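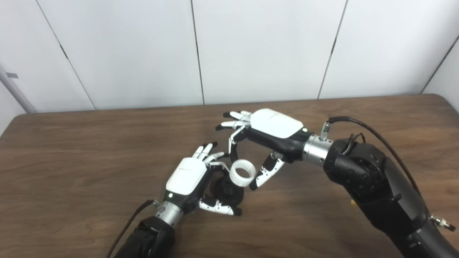

Figure 7. Both hands at the ring and base, view from the head camera.

5. Setting up the two-hand grasp planner

This section explains how to prepare the Flikden planner for a small object with a separate ring on top. Before you start, the arm drivers from section 3 must be installed and both hands must answer to the status command. If one hand does not answer, go back to section 3.4. The planner will start also with one hand, but it will then load the single-hand profile and the menus look different from what is written below.

5.1 Load the hand profiles

1. Open Skondent Console and select Planner, then Profiles.
2. Load the left hand profile first and the right hand profile second. The order matters in version 2, as the second profile takes its base frame from the first.
3. Press Check. The console compares the joint limits in the profile with the limits stored in the hand. All rows must say "match".
4. If the thumb row says "differs", select Read from hand and save the profile under a new name. Do not write over the factory profile.

Note: A profile saved in the old Tuominen format can be opened, but the thumb rotation is lost. Enter it again by hand on the Joints page.

5.2 Set the control rate and the contact limits

1. On the Control page, set the arm loop to 500 Hz.
2. Set the finger loop to 1,000 Hz. A lower value is accepted by the program, but the contact detection becomes late and the fingers push more than you asked for.
3. Set Contact stop to "each finger". With "whole hand" selected, the first finger that touches something stops all the others.
4. Leave Force scale at the default until you have finished section 5.4.

CAUTION: After any change on the Control page, the arms hold their position for a short moment and then go to the new gains. Keep your hands away from the table during this time and keep the stop button within reach.

5.3 Teach the table plane

The planner needs to know where the table is, so that a finger can move close to the surface without pressing into it. One arm is enough for this procedure. Use the left one if you have no special reason to choose the other.

1. Remove loose objects from the table.
2. Select Scene, then Table, then Teach by touch.
3. Choose the finger you want to use as the probe. The index finger gives the best result in our tests.
4. Jog the arm down in small steps until the console shows "near". Then press Touch and wait.
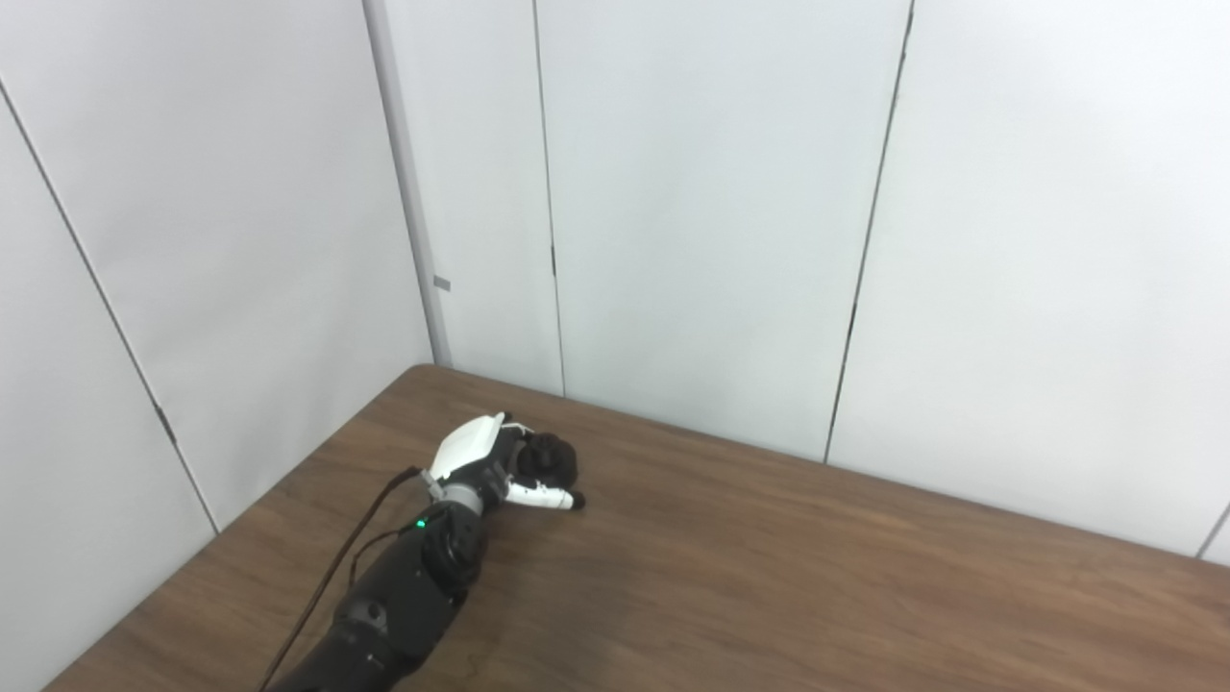 5. Repeat the touch at other places until you have 5 points. Spread them well over the part of the table that both arms can reach. Points that lie on one line are rejected.
6. Press Fit plane. Look at the residual value and compare it with the limit shown next to it. If it is red, delete the worst point and touch again near the same place.
7. Save the plane. The planner now draws it in gray in the 3D view.

Note: Teach the plane again every time the table or the robot stand has been moved, even a little. The program has no way to notice this by itself.

Note: Check the cable side of the wrist before you accept a touch pose. The planner models the cable as a simple tube, and a real cable can hang lower than the tube - this is most common when the forearm is almost parallel to the table.

5.4 Plan the first grasp

1. Place the object on the table in the area where the two workspaces overlap.
2. Select Scene, then Detect. Wait until the outline is stable in the camera view.
3. If base and ring are detected as one body, open Segments and press Split. Drag the split line to the lower edge of the ring.
4. Assign the base to one hand and the ring to the other.
5. Press Plan. The planner tries up to 18 grasp pairs and lists those that have no collision. The list is sorted by clearance, so the first row is normally a good choice.
6. Select a row and press Preview. Follow the path of both thumbs to the end. They come nearest to each other in the last part of the motion.
7. Press Run slow.

CAUTION: Never use Run fast with a grasp pair that has not been completed once with Run slow. 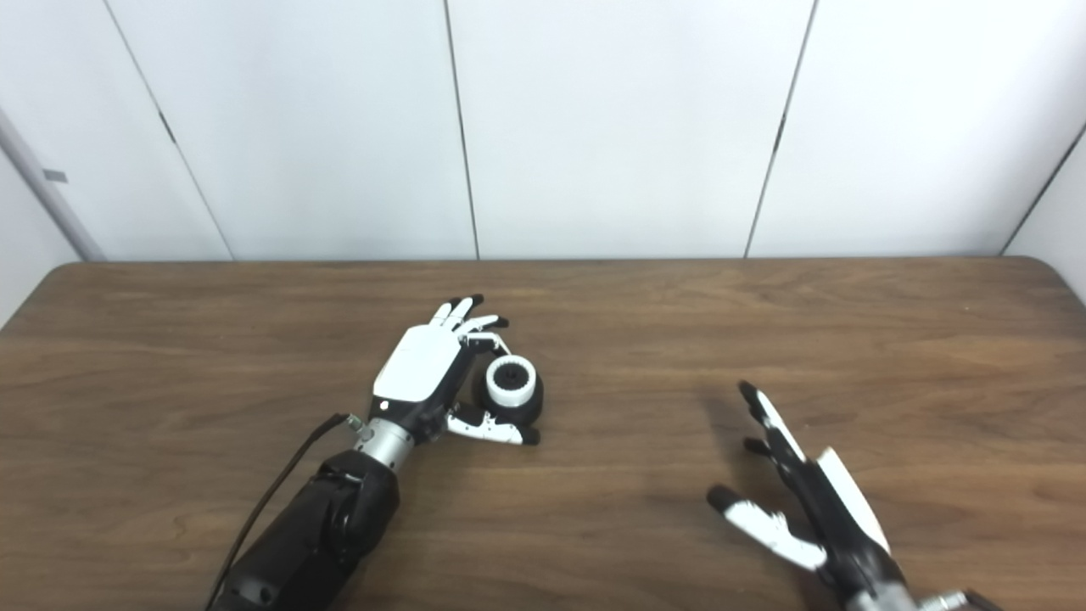 Why does the planner sometimes move only one hand and leave the other one waiting?

The planner gives a separate time window to each hand when the two paths would pass closer than the value in Min distance. The second hand starts when the first one reports contact. To let them move together, make Min distance smaller in little steps and check the preview after each change.

5.5 Save the setup

1. Select File, then Save cell. Profiles, table plane and grasp list go into one file.
2. Copy this file to the Furkgate folder if other stations are going to use it. Each station must still teach its own table plane.

Section text and figures: Hertta Väisänen. Last changed in December, for planner version 2.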